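# The Slow Work of Cutting Glass

Hok-lam Chang starts most mornings at the wheel with a tumbler nobody has ordered. He cuts a few practice lines into it, holds it to the window, and puts it back on the shelf. Then he begins on the paid work.

His shop, Wan, occupies the ground floor of a former bakery in Zukcombe. It makes cut glass the old way, pressing each piece by hand against a turning wheel. Water drips on the wheel the whole time. It keeps the glass cool and carries off the ground powder, which settles in a tray as gray sludge.

A pattern starts as a grid drawn on the blank with a marker. The first cuts are rough and follow the main lines. A finer stone wheel smooths them, and polishing brings back the shine. A plain bowl takes Chang 5 hours. A decanter he finished in October had 207 separate cuts and took most of two weeks.

The wheels come from Kakton, a supplier that still dresses them to a customer's profile. A V-shaped edge makes the sharp grooves seen on most cut glass. A rounded edge makes shallow ovals, and a flat one makes panels. 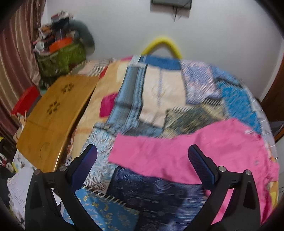
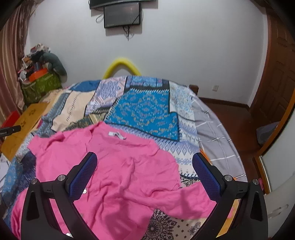
Color adds a step. Cased glass has a thin colored layer over a clear body, and the cutter grinds through the first to reach the second. The depth has to stay even or the edges of the pattern look ragged. Chang buys his blanks from Clostach in blue and in ruby, and has asked for a pink as bright as the clothing on the bed. So far the samples have been too pale once cut, as so much of the colored layer is taken away. He plans to try a thicker casing next, with a simpler pattern that leaves wide bands uncut.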